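Open day at Sinix, Drirkerwood
26 Nov 2025

So I finally made it out to the Sinix open day, and I'm so glad I went! It's a 23 minute bus ride from Drumumell if you catch the fast one (I didn't), and then a short walk past the tile warehouse. They hand you a sticker at the door and you wander wherever you like.

I started in the machine shop, which smelled wonderfully of cutting oil, and then queued for the Pešek room upstairs. Pešek is their project for two-armed table work, and it was the reason I came. They let us in for 3 demonstrations, one after another, and I squeezed up front for the last one – markers, a tray and a plastic cup. Sounds like nothing, I know, but I could have watched it all afternoon. A kid next to me kept whispering "get the purple one" at the arms. The woman running it told us their log for this one job had reached 1,117 attempts, and she was very open about how many of the early ones were a mess.

Two arms, a blue tray and those markers:
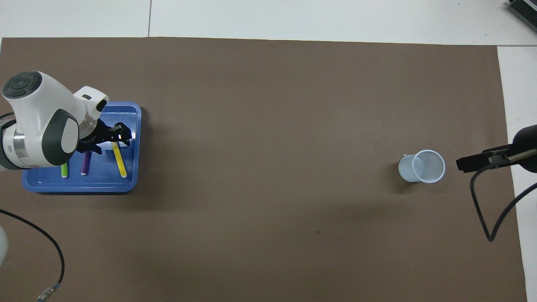
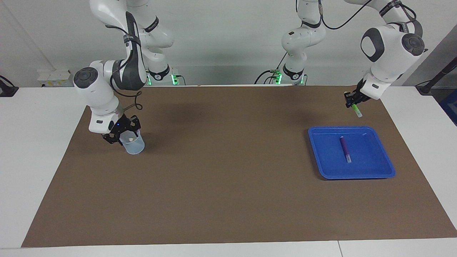 I asked what they found hardest and she said lighting, of all things. They repainted the walls last February and had to redo a whole batch of work afterward. I'd never have guessed!

Coffee was free but the line was long, so I settled for a cookie and sat on the back steps with the handout. Parking looked tight, so take the bus if you can. They do another open day in February and I've already put my name down – bring a sweater, the upstairs rooms are freezing.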